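Robotics and Society | Open access | 3 shares | 0 comments

3.2 The open day at Vostthorpe

The demonstration was held at the Vostthorpe laboratory on Wednesday, November 14, 2018, and was open to staff, students and members of the public. Over the day 116 visitors signed the register. Dogar ran the hand and Zacharias gave the spoken introduction, which was kept the same for every group. The views in Figure 2 are from the wrist camera, whose output was recorded throughout.
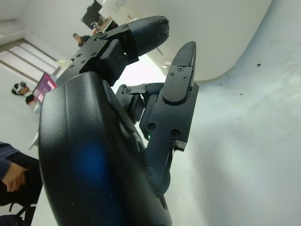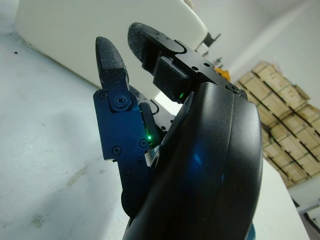 Figure 2. Wrist camera views of the hand at Vostthorpe. A small green indicator light is visible in both.

Visitors were asked to fill in a short form before leaving. It covered how safe they had felt near the hand, how well they had understood its movements, and whether they would be willing to work beside one. Forms with no answer to the first question were set aside — these came mostly from school groups — and the rest were passed to Friesen for coding. The recordings were divided into 1582 clips and stored on the Nukeo server under the terms given in Section 2.

We use cookies to improve your reading experience. Accept | Manage settings

The same form had been used at Orkau in February, with one change in wording to the second question.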